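Bench safety checklist, gripper and wrist camera comparison

Posted September 27, 2020 by Kipchumba Shirima

This website uses cookies to remember your preferences. Continue browsing to accept, or change your settings.

Scope: small arm on the wall bench, two candidate grippers (Neven and Drondero), the Rashidi controller and the Flumodport one it is meant to replace. Work through it before the first powered run of a session and again after any gripper swap. Mark each item OK, FIX or N/A. "Probably" is not one of the choices, though I have found it written in the box in three different hands, one of them mine.

Comments are from the last full walk-through. If you disagree with one, write underneath it.

SECTION A. BEFORE POWER

A1. Emergency stop within reach of whoever is running the arm.
OK. It had migrated behind the monitor again. Back at the front corner now, with tape around it. The tape is a suggestion of where it lives and has been treated as one.

A2. Emergency stop pressed, released and tested on the controller in use.
OK on Rashidi. FIX on Flumodport. The Flumodport box stops the arm well enough but leaves the gripper closed, and you need to know that before you have a thumb in it. Sticker added to the lid. A real fix would be better than a sticker.

A3. Arm base tight to its mounting.
OK. Torque checked at all points. One needed a quarter turn.

A4. Bench clear of mugs, phones, sandwich.
OK, after some negotiation.

A5. Loose clothing, lanyards and long hair tied back or tucked away.
OK. This includes visitors, and it includes managers.

A6. Limits loaded for the correct gripper.
FIX. The Neven is 57 mm longer than the Drondero from flange to fingertip. Load the Drondero limits with the Neven bolted on and the arm believes it has 57 mm of clear air that is really gripper. We have a small dent in the spare bench top to commemorate this. The limits file now has the gripper name in it. Please read the gripper name in it.

SECTION B. GRIPPERS

B1. Fingers open and close through full travel by hand, power off.
Neven: OK. Smooth, slightly smug.
Drondero: OK. There is a notch of resistance near fully open. The manual calls it a detent. I had been calling it something else.

B2. Finger pads intact, no splits, no lint packed into the texture.
Neven: FIX. Left pad lifting at one corner. Replace before the next cloth block.
Drondero: OK after cleaning. Fleece sheds, and the fluff goes straight to the pad grooves, where it turns into a very effective lubricant. Soft brush only. Whoever used the compressed air, the fluff is now in the lens.

B3. Grip force set to the cloth profile before any fabric work.
OK. The rigid-part profile will hold a fleece beautifully and your finger better still. Both grippers default to the rigid profile at power-up, so this has to be checked every time and not just on the first run.

B4. No pinch point between finger linkage and cable run.
Neven: OK.
Drondero: FIX. At full close there is room for a cable to get in and, on the way back, no room for it to leave. Clip ordered. Until it turns up, stay above half travel on reorientation moves.

B5. Gripper releases on command while holding fabric.
Neven: OK, with a comment. It opens when told. The cloth does not always notice. Fleece hangs on to the fingertip by its nap and comes along for the next move, looking as if it had been invited. Look before you log a release.
Drondero: OK. Lets go more cleanly. It also picks up less cleanly, so I would hold off on declaring a winner.

SECTION C. CABLES AND WRIST

C1. Wrist cables have slack at all joint extremes.
FIX on the Neven. OK on the Drondero. Jog to both ends of the last joint and watch the connectors, not the screen. On the Neven the camera lead was doing the work of a strain relief, a job it had not applied for.

C2. Cable ties snug but not biting.
OK. Two replaced. Trim the tails flush; I have the scratches.

C3. Nothing trailing across the working area that the arm can lift.
FIX. There is always one lead lying across the bench where the cloth goes down. The gripper pinches cloth, the cloth covers lead, lead goes for a ride. Reroute behind the base. I wrote the same sentence last time, and apparently wrote it very quietly.

C4. Housings and fasteners at the wrist tight.
OK. Paint marker lines still line up on all of them.

SECTION D. WRIST CAMERA

D1. Camera bracket doesn't move when pushed with one finger.
OK.

D2. Lens clean.
FIX, see B2.

D3. Live view checked with the gripper closed on the actual material being used.
OK, with a long comment. We had been checking the view with an empty gripper, and on that basis both cameras were excellent. An empty gripper is very easy to see past. Close it on a decent handful of cloth, lift, and the middle of the view is cloth. If the cloth is big enough you can no longer see where the fingers will come down, or whose hand is near them. The wrist view is therefore not to be used as the only view of the work area. Someone stands where they can see the bench with their own eyes, a technology we already own.

D4. Exposure fixed, auto gain off.
OK. With auto left on, a saturated cloth close to the lens drags everything else about.

D5. Latency between motion and picture acceptable.
Rashidi: OK, 57 ms at the desk.
Flumodport: FIX, 157 ms. You can drive on that, in the way you can drive in fog. Speed cap at 5 per cent for manual jogging on this controller. It is as dull as it sounds.

SECTION E. RUNNING

E1. First motion after a swap done at reduced speed, hand on the stop.
OK.

E2. Nobody reaches in to straighten cloth while the arm is enabled.
FIX. Everyone does it. I did it twice on the day I wrote this item. A badly hung cloth is almost unbearable to look at, and the hand goes out on its own. Pause, disable, straighten, step back, enable. If you find that tedious, let the trial fail and record it as a fail; a failed pick is also data and it doesn't need stitches.

E3. Cloth checked for snags on the arm before any wrist rotation.
FIX, new item. When a big piece is lifted high it can fold back over the wrist. Rotate from there and it wraps. We had one wrap with the Neven that took 7 minutes to unpick, most of it spent discussing whose fault it was. Lift, pause, look, and only then rotate.

E4. Material logged by type and size, not by mood.
OK, mostly. "The annoying one" is not a material. Use the bin label.

E5. Session stopped if the same fault appears twice.
OK. It was three times until recently. Three was optimistic.

SECTION F. COMPARISON NOTES THAT AFFECT SAFETY

F1. The Neven wins on reach and holds heavy folds without creeping. The extra length is also the reason most of its boxes in Sections A and C say FIX.

F2. The Drondero is kinder to fingers, fabric and furniture. It misses thin edges and then closes firmly on nothing, which the controller reports as a success. Do not let the status line persuade you the gripper is full, or empty.

F3. Rashidi over Flumodport for anything with a person nearby. I was fond of the Flumodport. It has knobs. But the stop behaviour in A2 settles it for me until somebody rewrites that part.

F4. Status lights. A green light on the wrist hardware means it has power. It does not mean safe, ready, released or finished, and I have heard all four claimed with confidence. The arm's state is read from the controller screen and nowhere else.

F5. Fleece stays in the test set, red piece included. There was a request to drop it and use flat cotton squares only, on the grounds that they behave. Quite. They drape politely, shed nothing and have never once gone over the top of the wrist. If we pick a gripper on cotton alone we will meet the fleece later, with less warning and more people in the room.
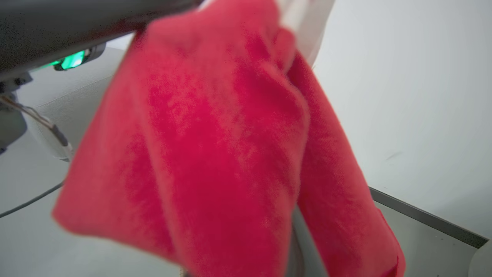

So the fleece block runs on both grippers, at cloth force, with the rotation pause from E3, and the observer from D3 stays put for all of it. Items marked FIX in A, B and C get closed before that. The ones in E are habits and will take longer. Initial the sheet, put it back in the sleeve, and put the sleeve back on the hook by the door, where the next person has some chance of finding it.

Recent items
Flumodport stop behaviour: what the lid sticker is about
Cleaning finger pads without relocating the fluff
Neven and Drondero limits files, and how to read their names
Rashidi controller: first week of notes
Cable routing behind the base, again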